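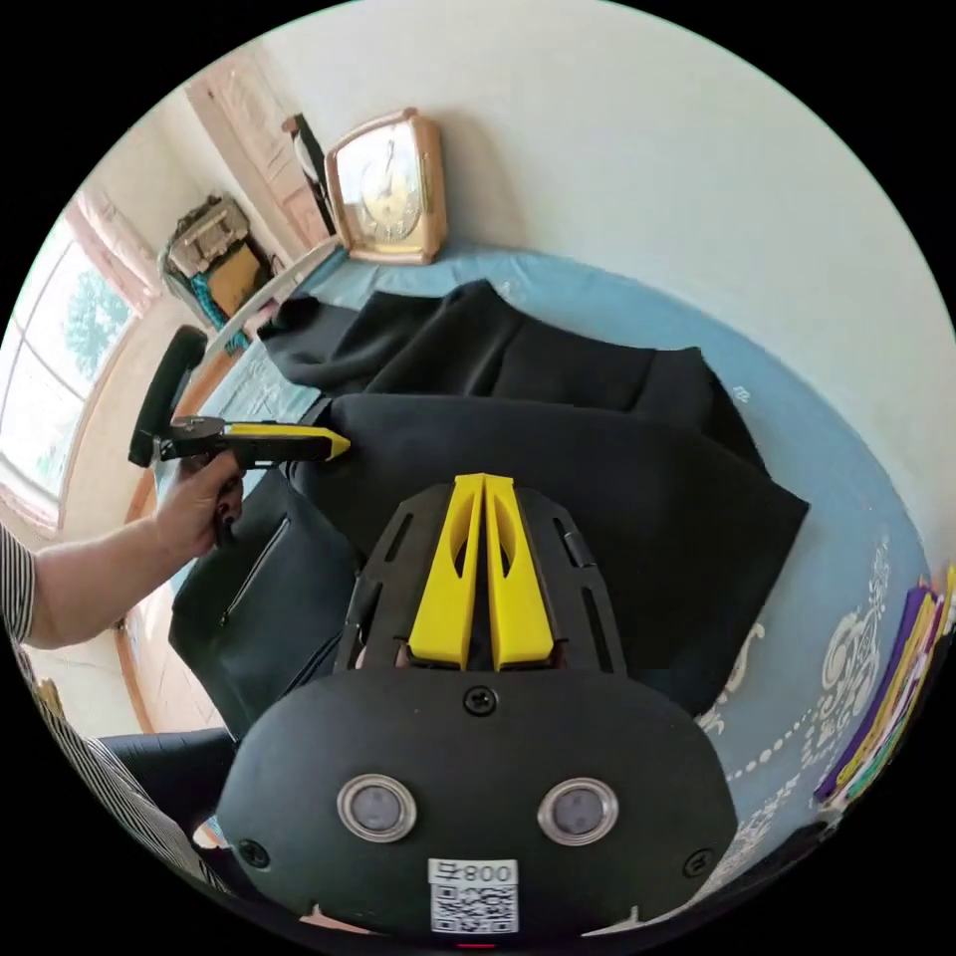 Heavy coats: folding and summer storage

The coat rail on the Wimside landing comes down at the end of May and goes back up in October. Between those dates every heavy garment in the house has to be folded, bagged and put on a shelf. Last month's item covered knitwear. Coats and jackets follow a different method – the cloth is thicker, the shoulders are shaped, and a fold made in the wrong place will still be visible in the fall.

Work surface. Use a table, not a bed. A mattress gives under the weight of the cloth and the layers slide out of line. The table should be at least as long as the coat from collar to hem. Cover it with a plain cloth in a light color. Dark lint, loose threads and moth casings are easy to see against pale blue or white, and hard to see against bare dark wood. Cotton is preferable to vinyl, which lets the garment slip.

Preparation. Empty all pockets, including the inside ones. Brush the coat from the collar down with a stiff clothes brush, then go over the underside of the collar and the cuffs a second time. Grease at the collar attracts moths, so a coat that has been worn all winter should be cleaned before it is stored. Leave it on a hanger overnight in a ventilated room. Do not bag a coat that feels cool to the touch at the hem, as there may be moisture left in the lining. Close the zipper or the top button only. Closing every button pulls the front out of square once the coat is laid flat.

Folding. Lay the coat face down and smooth it outward from the center seam. Bring each sleeve straight across the back with a soft bend at the shoulder. Place a roll of acid-free tissue along each bend. Fold the sides in so that the width matches the shelf or bag, then turn the hem up to the middle of the back and bring the collar end down over it. Two cross folds are enough for a hip-length jacket. A full-length coat needs three. Press the air out with flat hands, from the fold toward the open edge. Black wool and black cotton both show pressure lines, so do not stack anything on top of them.

With two people the work goes faster. One holds the lower layer in place while the other brings the upper layer over. On heavy cloth this also keeps the lining from bunching, which is the usual cause of a lump across the back.

Bags. We compared two this spring. The Kadholm bag is a breathable cotton type with a zipper on three sides, and it took one long coat or a pair of short jackets. The Ackroyd bag is a coated fabric with a vertical front zipper. It holds more but does not breathe, and we would keep it for nylon shells and rainwear. Wool should go into the Kadholm or into an old cotton pillowcase.

Weights and shelves. The Relteo shelving in the upstairs closet is rated at 70 pounds per shelf. The full set of winter outerwear, bagged, came to 170 pounds on the bathroom scale and was spread over three shelves, with the longest coats on the lowest one. Leave 2 inches between the bags and the back wall for air.

Labels. Write the garment, the month and the cleaning status on a card and tie it to the zipper pull. Adhesive labels leave a residue on coated fabric after one summer.

Checks. Open every bag once in July. Replace cedar blocks that have lost their smell, or sand them lightly. If a coat has developed a crease, refold it with the cross folds moved a few inches – hanging it for a day first will help.

Next month: boots, and whether shoe trees are worth the shelf space.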